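Minden break room gets a proper tea corner

Tue 5 February

The second-floor break room at Minden finally has a tea corner, and people are already fighting (nicely!) over who gets to fill it. After a winter of mugs stacked on the windowsill and tea bags rolling around in a shoebox, the room now has real storage, a tray to carry things on and a snack supply that should get everyone through the long afternoons.

The star of the whole thing is a small oak-colored cabinet with one drawer at the bottom. Gladys Kirui spotted it at Võ, the secondhand furniture shop on the corner, and carried it back on the bus herself. It's a simple cube, the grain is lovely, and the flat top is a great spot for mugs while the kettle boils. She paid $20 for it, which got a round of applause at Monday's lunch.

"I went in for a lamp," Kirui said. "I never even looked at the lamps."

The drawer is meant for tea bags, sugar packets and spoons. Anything in a bigger box goes on the shelf by the sink, and there's a beige tray for bringing a round of drinks back to your desk. Please bring the tray back too! The old one was last seen in April.

Rostyslav Zinchenko has taken charge of snacks, and his first pick was shortbread. He grew up with a tin of it on top of the fridge and makes no secret of his loyalties. Vanilla won out over ginger this time, though he says ginger will get its turn. Giang Diệp has asked for something with chocolate, and Châu Lò would like it known that rice crackers exist.

Money for the corner comes from the fall bake sale, which brought in $300. After the cabinet and the first round of supplies there is plenty left, and Hildegard Kramer is keeping a list of requests taped inside the cupboard door. A second kettle is at the top of it, with nine names signed underneath.

The tea corner is open whenever the building is. There's no sign-up and no charge, and visitors from the other floors are very welcome to come up and have a cup with us. 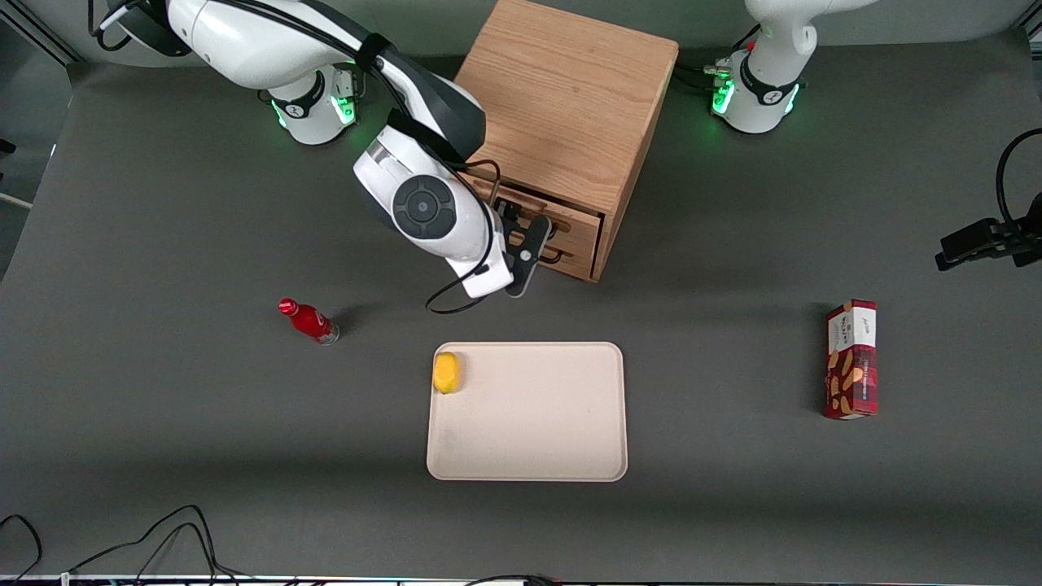
The oak-colored cabinet with its drawer, and the vanilla shortbread in its red plaid box.

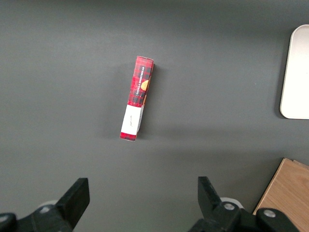

How to pitch in

Drop new tea, cookies or crackers on the shelf by the sink and write the date on the box. Loose tea is fine if you bring a strainer with it. Requests go on Hildegard's list, or you can call her desk at extension 1343. She'd also love to hear from anyone with a spare sugar bowl, and a lid would be a bonus.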